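Pidden Open Throws Meet: Competitor FAQ

Last updated June 26, 2024

The answers on this page apply to all competitors entered in the javelin, discus, shot put and hammer at the Pidden Open. Where this page and the meet rules differ, the meet rules apply.

ENTRIES

How do I enter?

Entries are made online through the Trarumport entry system. Each athlete needs an account with a current club or unattached registration. Paper entries are not accepted. A coach may enter several athletes from one account, but each athlete must confirm the entry separately by following the link in the confirmation message.

Can I enter more than one event?

Yes. An athlete may enter up to 3 events. The timetable is not adjusted for athletes with overlapping events. If two of your events overlap, report to the chief judge of each event before the first round. You may be allowed to throw out of order within a round, but a missed round is recorded as a pass.

Is there a qualifying standard?

Only for the javelin. The standard must have been met at a sanctioned meet since the previous November. Marks from training sessions, indoor meets or school field days are not valid. Results are checked against the database, and an entry with no matching result is moved to the waiting list.

What happens if I withdraw?

Withdrawals made before the entry deadline are refunded in full. After the deadline there is no refund, except on a medical certificate. Please withdraw through Trarumport even if no refund is due, so that the place can be offered to the waiting list.

IMPLEMENTS AND WEIGH-IN

May I use my own implement?

Yes, if it passes inspection. Personal implements go into the pool once accepted and may be used by any competitor in that event until the event ends. Keep tape, spare gloves, chalk and other small items in a closed container in the athlete area.

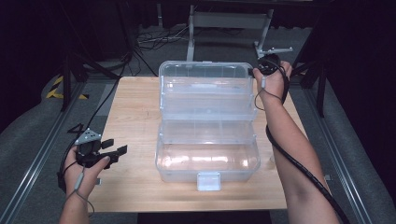 When and where is weigh-in?

Weigh-in is in the equipment room behind the Honorato Stand. It opens two hours before the first throwing event and closes 45 minutes before the start of each event. Implements brought after closing are not inspected.

What is checked?

Mass, overall length and surface condition are checked for every implement. For javelins, the position of the center of gravity and the width of the cord grip are also checked. For hammers, the inspector checks the wire, the handle and the free movement of the swivel. The women's javelin must weigh at least 600 grams. The senior men's javelin must weigh at least 800 grams. The 700 gram javelin is used for under-18 boys only and is not accepted in the senior event.

My implement was accepted last year. Does it need to be checked again?

Yes. Inspection marks from earlier meets are removed at weigh-in, and the implement is measured again. Javelin tips wear down and grips loosen, and both can take an implement outside the limits.

What if it fails?

A failed implement is tagged and held in the equipment room until the event is over. There is no second inspection. The meet supplies at least two implements of each weight for every event.

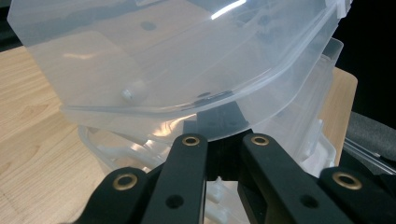 COMPETITION FORMAT

How many throws do I get?

Every competitor has 3 attempts. The best 8 after those attempts receive 3 more. If there are 8 or fewer competitors in the event, all of them receive six attempts.

In what order do we throw?

The order for the first three rounds is drawn by lot. It is reset before round four, with the eighth-placed athlete throwing first and the leader last. There is no further reset before the final round.

How are ties decided?

The second-best mark of each tied athlete is compared, then the third-best if needed. If the tie still stands, the athletes share the place.

How much time is allowed for each attempt?

One minute from the moment the official indicates that the circle or runway is ready. A yellow flag is raised when 15 seconds remain. An athlete who has started the attempt before time runs out may finish it.

What makes a javelin throw a foul?

A throw is a foul if the athlete touches the arc or the ground beyond it, crosses either runway line during the attempt, leaves the runway before the javelin has landed, or releases it with anything other than an over-the-shoulder or over-the-upper-arm action. The throw is also a foul if the head of the javelin does not strike the ground before any other part, or if it lands on or outside the sector lines.

May I tape my hand?

Tape on the hand and fingers is allowed in the javelin, discus and shot put to cover an open wound, and must be shown to the chief judge before the event starts. Taping two or more fingers together is not allowed in these events. Gloves are allowed in the hammer only.
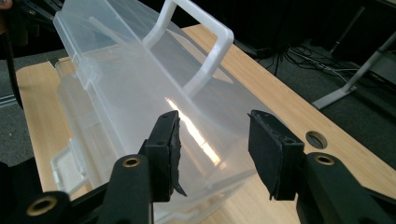
FACILITIES AND WARM-UP

What is the runway surface?

The javelin runway is a synthetic surface. Spikes of up to 7 mm are permitted. Longer spikes must be changed before you enter the infield. The discus and hammer share one caged circle with a brushed concrete finish. The shot circle is separate.

Where can I warm up?

General warm-up is on the Jurkska Field, across the service road. No implement may be thrown there. Practice throws are made at the competition site, in draw order and under the direction of the officials, and each athlete has two.

Can my coach stand near the runway?

Coaches must stay in the marked coaching area. Athletes may walk over to speak with a coach between attempts. Video may be viewed at the barrier, but the device may not be carried onto the infield.

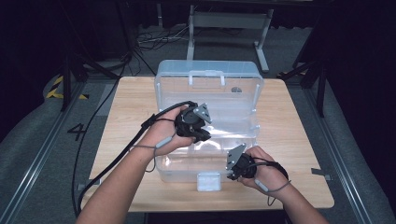
How are distances measured?

Distances are measured electronically and recorded to the nearest centimeter below the measured distance. A steel tape is kept at each site in case the electronic equipment fails. If the method changes during an event, the remaining rounds are all measured with the tape.

RESULTS AND PROTESTS

Where are results posted?

Results are posted on the board beside the Honorato Stand and on Trarumport. The official time of posting is the one written on the board.

How do I make a protest?

An oral protest against a foul call must be made to the chief judge at once, before the next athlete throws. The judge may order the attempt to be measured and the mark kept under protest. A protest about a final result must be made within 30 minutes of posting.

When can I collect my implement?

Accepted implements can be collected from the equipment room once the event has ended and the results have been signed. Bring the receipt issued at weigh-in.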